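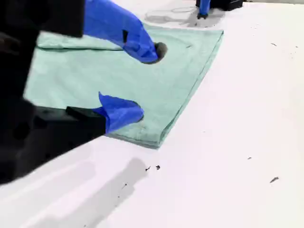 Saron Teshome
Equipment Officer, Rokel Divers

Annual servicing: what to hand in and when

The club's rental and loaner regulators go out for service in July this year, a month earlier than last time. Kemppainen is doing the work again. Members who want their own gear included in the same shipment can drop it at the equipment room any evening we are open, up to 8 p.m. The price for members is the same as the club pays, plus parts.

We are sending 19 sets from the club stock. If you have one of them signed out, please bring it back before the end of June. Zewditu Hailu has the sign-out sheet and will be calling people whose names are still on it. Three of the long hoses went missing over the winter and we would like those back too, with or without the rest of the set.

Before you hand in your own regulator:

Rinse it in fresh water with the dust cap on and dried. Let it hang overnight. The shop charges a cleaning fee for first stages that arrive with salt crusted around the yoke or DIN fitting, and the fee goes on your bill.

Take off anything you don't want serviced or lost. This includes hose wraps, mouthpiece covers, octopus holders and clips. Leave the mouthpiece on. If it is torn, say so on the form and they will replace it.

Write down the serial numbers of both stages and keep them at home. We put them on the form as well, but last year two forms got swapped and it took a few phone calls to sort out who owned what.

If the regulator has been free-flowing, breathing wet or creeping at the intermediate pressure, put that in the comments box. Tell them when it happens: at the surface, at depth, only in cold water, only on a full tank. "Doesn't work right" gives the technician very little to go on.

Computers and transmitters are not part of this shipment. Batteries for most models can be changed at our own bench, and Dumisani Swanepoel has the pressure pot for checking the seals afterward. Bring the battery and O-ring kit for your model. He doesn't keep spares.

Tanks are a separate matter. Visual inspections are done in-house by Etenesh Dinsa, and hydro tests go to the shop in Plolton. Check the stamp on the shoulder of your tank. If the hydro date runs out before the fall trips, get it in now, as Plolton gets slow once the schools start sending theirs. Tanks should come in nearly empty but not fully drained, with the valve closed. Please take off boots and nets.

Costs so far

The club's servicing bill last year came to $2,598, including parts and shipping both ways. Of that, $327 was for second-stage parts on the older sets, most of them seats and diaphragms. Nuria Wako has gone through the service records and thinks four of those sets are near the point where parts will be hard to find. We will get this year's service done on them and talk about replacements at the fall meeting. If you have used them and have an opinion, send it to Nuria before then.

Between services

A few things came up often enough this season to repeat.

Don't press the purge button while the second stage is in the rinse tub unless the regulator is on a tank and pressurized. It opens the valve and lets water run up the hose.

Don't store regulators with the hoses bent tight around the first stage. Coil them loosely in a wide circle. The hooks on the back wall are for BCDs.

BCDs need rinsing on the inside as well. Fill the bladder about a third of the way through the inflator, slosh it around, drain it from the lowest dump valve, and leave it partly inflated to dry.

Silicone spray stays out of the equipment room. It is hard on some mask skirts and it gets on everything else. There is a tube of proper grease in the top drawer for O-rings, and a very thin film is enough.

The gear should be back by the first week of August. I will post a list on the door when it arrives. Every regulator will be breathed in the pool before it goes back out, so if you can spare an hour for that, let me know. The Sirora trip gets first pick of the loaners, and anyone going who needs a full set should put in their sizes with me by the end of July.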